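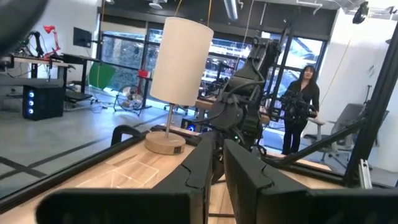 Issue 9, page 6

Our open day at Skiltis, and what I'm taking from it into my project

I should say first that I nearly didn't sign up. The list for the Skiltis open day went round in January, when my project was still going to be about conveyor sorting, and I only put my name down as the coach was free and I had a gap that morning. By the time we went I had changed topic completely (it is now "teaching a two-armed robot to handle household objects", thank you Violeta Barrientos for signing the form so late) and the visit ended up being the most useful day of my whole term.

Skiltis has one big room with huge windows, and the robot bench is right in it with everything else. I was expecting a cage and a yellow line and somebody in a hard hat. What we got was a table with a black metal frame round it, robot arms, and on the table a lamp. Just a normal bedside sort of lamp, white with a cream shade, a thin metal stem and a round wooden base with a little dark switch on the front. I have one a bit like it at home!

The lamp was the job for our group. The arms had to take hold of it, turn it so the switch faced the right way and put it down again. It sounds like nothing, but I've now tried to write down all the ways a lamp can go wrong and I ran out of page. The shade is soft, so if you grip it too hard you dent it. The stem is thin, and with big gripper fingers like these you have to come in almost dead straight. The base is the sensible place to hold it, but then the top leans when you move — and the shade blocks half of what the wrist camera wants to see.

They let us have a go in pairs. You move a pair of small handles and the arms copy you, with a very slight lag that I never got used to. My partner from Skolen (the other college on the trip) was miles better than me and I think it's because she plays the cello, though she says it isn't. I knocked the lamp twice. On my third try I got both arms to it and turned it maybe a quarter of the way before I let go too early and it wobbled. It stayed up. I was very proud.

After lunch we had a talk on how the recordings are used. The set they showed us had 215 attempts at the lamp job in it, good and bad together, and they hope to get to 400 before they train on it properly. I asked why they keep the bad ones and the answer was that they don't keep all of them. If the person fumbles and then recovers, it stays in, as the robot needs to see what recovering looks like. If the person just gives up, it goes. I hadn't thought of that at all and my own plan had me deleting anything untidy, so that section is being rewritten.

The software they use for playing back the attempts is called Bundano and I would quite like to try it, but our lab machines might not cope. Medina, the older program we have, does nearly the same thing if you don't mind waiting. I've asked whether I can borrow a login for the summer and haven't heard back yet.

Things I'm changing in my project after the visit: I'm dropping the mug and using a lamp, or something else tall with a soft top. I'm moving my side camera higher, so it looks over the shade. I'm also going to write the date on every recording, which I was told to do in week one and didn't.

One grumble, which I also put on the feedback sheet. Roughly half the morning went on signing in and the safety talk, and then the last pair in our group only got one try each. I'd happily have had a shorter tour of the offices.

My next report is on gripper pads. If anyone in the year has spare foam or rubber sheet, please leave it in my tray.

Handed in Apr 21, 2026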